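Search jobs, events, classes
Go
E-mail this page | Print this page

Kitchen and Dining Room Helper, Umden House

Posted February 2019

Umden House is looking for a part-time helper to clear, wash and put away after meals. We serve lunch and supper to residents and their guests, and we also rent the dining room for family parties. The job is mostly dishes, cups, trays and counters. You will not be cooking.

Hours and pay

There are 2 openings, one for lunch and one for supper. Shifts run four hours. Pay is set by the house scale and goes up after the first 100 shifts. Meals are included on days you work. The supper opening includes some late finishes in August, when the dining room is rented out most often.

What you will do

- Clear tables and bring everything back to the kitchen.
- Empty cups and scrape plates before anything goes near the sink.
- Wash plastic cups by hand. The dishwasher is for plates, bowls and flatware only.
- Look inside the clear cups after washing. Crumbs and specks tend to stay at the bottom, and a cup that still has any goes back in the water.
- Wipe the counters with a soft cloth and the cleaner kept under the sink. No scouring pads on the stone.
- Carry clean cups to the dining room and set them out by the water pitchers.
- Sweep the kitchen floor at the end of the shift.

We use colored plastic cups for everyday meals and keep the glassware for parties. The colors get mixed on the trays and do not need to be sorted until they go on the shelf. Lay cups on their sides on a tray while you are clearing a counter - they roll less than you would think, and stacked wet cups stick together.

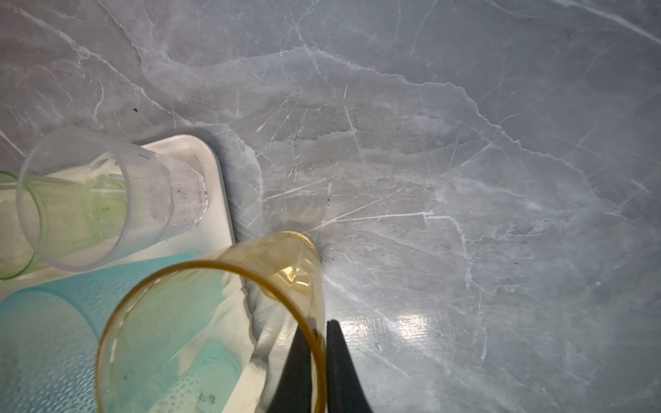
Who should apply

You should be able to stand for a full shift and lift a loaded dish rack, up to 45 pounds. Kitchen experience helps but is not required. We will train you over your first two shifts. Applicants must be 18 or older.

How to apply

Write to Fredy Marulanda, kitchen manager, at the front desk of Umden House, or stop in between lunch and supper and ask for a form. Tell us which opening you want and when you could start.

E-mail this page | Print this page

Comments

hirach_m: Is the lunch shift open to students?

Fredy Marulanda: Yes, if you are 18 and can stay the full four hours.

Vanimari: I worked suppers there two years ago. Bring shoes that grip, the floor by the sink gets slick.

J. Mamani: Sent my form in this morning, supper shift.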